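My sourdough starter, month three

I promised an update in June and then June went by, so let me catch you up. The starter is alive! I named her Quintana back when she was a sad gray paste in a jam jar, and she now doubles in size before lunch if the kitchen is warm enough.

The big change is that I quit measuring by cups. My aunt swore by cups, and her bread was wonderful, but mine came out like a paving stone two times in a row. So I bought a cheap little scale and started writing everything down in a notebook (flour, water, time of day, what the dough felt like, whether I was in a mood). My current loaf gets 241 grams of water, which sounds silly and fussy, but I landed on it by accident one morning when I overpoured and the crumb was the best I'd had. I've stuck with it ever since.

I've kind of fallen for the whole chemistry class side of baking, too. I was terrible at chemistry in school – I mostly remember the smell of the room and how scared I was of breaking something. Now I'll happily read for an hour about why rye ferments faster than white flour, and I catch myself explaining it to people who only asked if there was any butter. 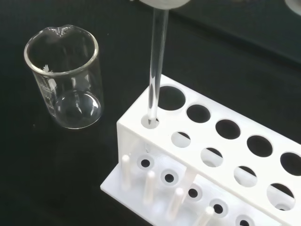

Beaker and test tube rack. Tenth-grade me would be sweating.

Anyway, the flour. I tried 3 kinds this time. The Ruma bread flour is still my favorite for everyday loaves, nice and stretchy and it forgives me when I forget a fold. The Itau whole wheat has a lovely nutty smell but drinks water like crazy, so I let that dough rest 20 minutes before I add the salt. The rye I picked up from a bin at the market and I have no idea who milled it. Quintana loves it, though. One spoonful and she's climbing out of the jar.

What I still can't get right is the scoring. I've watched all the videos, I have the fancy blade, and my loaves still burst open on the side like they're trying to escape. I think I'm going too shallow? Or the oven isn't hot enough at the bottom. If you've fixed this one, please leave me a comment, I read them all.

Next up I want to try olive bread, and after that maybe bagels if I'm feeling brave. I've got a jar of the good green olives sitting in the fridge already, so I'd better hurry before I eat them all.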